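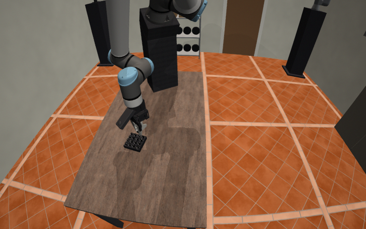 The Claleo is a table finish for people who have been told their table needs refinishing and would like to hear a second opinion. It is a hardwax oil, tinted gray-brown, and it goes on thin enough that whatever your wood has been up to stays on view. If you like a top with streaky grain, lighter patches and darker bands running mostly down its length, like the long one on this page, Claleo will leave all of it alone. If you want a surface that looks like a phone screen, we suggest a phone.

Sizes and prices
Small tin, 23 dollars. Covers a side table twice, or a dining table once if you are stingy with it.
Large tin, 40 dollars. Covers a long dining table twice, with enough left over to sit in the garage until you move.
Workshop can, 87 dollars. Ask yourself why.

Shades
Driftless (gray-brown, the one most people buy)
Tea Stain (warmer, good over oak)
Nothing (clear, and yes, customers have called to ask what color it is)

How to put it on
Sand to 150 grit and stop. People love to keep going, and a table sanded to 400 will drink almost none of the oil and then blame us. Vacuum, then wipe with a barely damp cloth and let it dry. Stir the tin properly, right down into the corners. Tins don't have corners, but you know what I mean.

Work in strips along the grain with a white pad. Wait fifteen minutes and wipe off everything that hasn't gone in. It will feel like you are removing the product you just paid for. Keep wiping. Second coat the next morning, same thing again, and keep hot pans off it for a week.

Lay the used rags flat outdoors until they are stiff. Oily rags in a heap can catch fire on their own, and this is the one paragraph on the page where I'm not kidding.

What it won't do
It will not fill a gouge. It will not hide a water ring, although after two coats the ring tends to look more like a decision. It does not stick over old polyurethane, so if you drip water on your table and it beads up like a waxed car, you have stripping to do first. We sell a stripper called Prurier. It works well and smells terrible.

Where it came from
Aiguo Fan mixed the first batches for his own kitchen table, which had survived three children and a fondue set. He went through 618 test boards before he settled on the tint. Most of them are now shelving in our stockroom, so if you pick up an order in person you can see every wrong gray there is. Zixuan Fang runs the counter and will tell you which wrong grays she preferred.

Shipping
Orders in before noon leave the same day by Tramport ground. We can't send oil by air. Tins that arrive dented are replaced free; tins dented by you after arrival are a matter for your conscience, though we have been known to replace those too. The workshop can is back in stock in October.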